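Sunday, late

Back from Clalomton and my feet are killing me, but I want to get this down while it's fresh. We turned in the petition! All 424 pages of it, in two banker's boxes, and the clerk stamped the receipt at 4 on the dot, which is when she wanted to lock up (they opened specially on a weekend for the filing deadline, bless them). I made her stamp my copy too.

So the measure, if it makes the ballot, would let people with an old possession conviction get it sealed by the county without hiring a lawyer. One form, no fee. Right now you pay for the filing, then you pay for the fingerprints, then you wait for a hearing, and if you miss the hearing because you couldn't get off work you start over. I've heard that story so many times on doorsteps these past weeks that I could tell it in my sleep. One man in Mevside told me he'd been turned down for an apartment over something from when he was nineteen. He's a grandfather now. He signed, and then he went and got his whole porch to sign.

We needed 2000 good signatures and I still don't feel easy about it. People sign with a nickname, or they moved and never updated their registration, or they swear they live inside the county line and they live two streets past it. Mevside alone gave us 1031, which I would never have guessed in the spring when I was standing outside the grocery store getting rained on and handing out damp flyers. Chege was slower. Lots of folks there thought we were trying to open a dispensary next to the school, and I must have said "no, it's about old records" until my voice went. A woman argued with me for twenty minutes, very politely, and then didn't sign. Fair enough. She gave me a bottle of water, though.

I'm a little worried about the Pinik sheets. Some of the early ones had the date squeezed into the wrong column and I don't know how strict the clerk's office is going to be. I should have caught it. I did catch it, on the third batch, and by then the first two were already in the box.

Also on my mind – the county commission could just pass the thing themselves and save everybody the trouble of an election. Two of them say they're open to it. They've been open to it since last year. I'll believe it when there's a vote on the agenda.

Anyway, soup, bath, bed. I'm posting this and then I'm not looking at my email until morning. 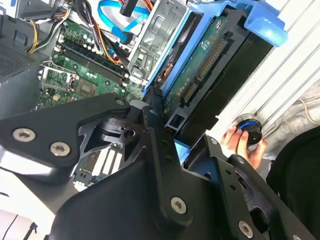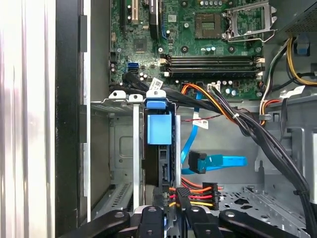 If the measure passes, will my old record be sealed automatically?

You would still have to send in the form, but there'd be no fee and no hearing.

Recent entries
Rained out in Mevside again
What the clerk told me about addresses
A long Saturday in Chege
Why I started carrying a clipboard
Pinik, door by door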